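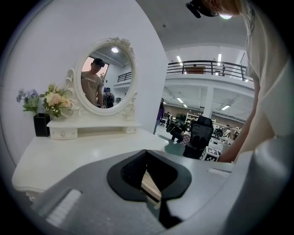

The reviewer for the Rocha fund wrote back on the last report that the demonstration count was clear enough, but that she could not tell from it which part of the work the students did themselves and which part came ready-made. The sections below are arranged to answer that.

Nemby Student Manipulation Project
Progress report to the Rocha fund, second period
May 28, 2024

1. Work done by students

The class is split into a collection group and a training group, which trade places at the end of each unit. The collection group writes the task sheets, sets up the furniture and props, records demonstrations with hand-held grippers, and rejects bad takes. The training group cleans the accepted takes, trains the policy and runs it on the arm. The gripper design and the base training code came from Jakus and were used without changes, except for a new finger mount drawn by the students after the first one cracked at the screw holes.

2. Data

Target for the grant year: 1000 accepted demonstrations.
Accepted to date: 715.
Rejected in this period: 66.

Most rejections had one of two causes. Either tracking was lost when the gripper turned quickly, or the operator began moving before the start signal. The second cause has nearly disappeared now that the task sheet is read aloud before each take. Takes with a mirror close to the work area are tagged separately so that the training group can test with and without them. No result is available on that question yet.

3. Training

The policy was trained on 6 tasks. Opening a small drawer and moving a light object between two surfaces are the most reliable. Placing a stem in a vase is not reliable, and the arm tends to release too early. The training group suspects uneven labeling of the release point and is relabeling that task from the beginning.

4. Equipment and spending

Spending is within the approved budget. One line has moved: money set aside for a second workstation went to storage drives and replacement finger pads. The Zakwood loan agreement for the arm has been extended through July at no charge.

5. Next period

Finish collection. Complete the relabeling and retrain. Run all tasks on furniture the policy has not seen. Deliver the cleaned data set and the task sheets to the fund with the final report.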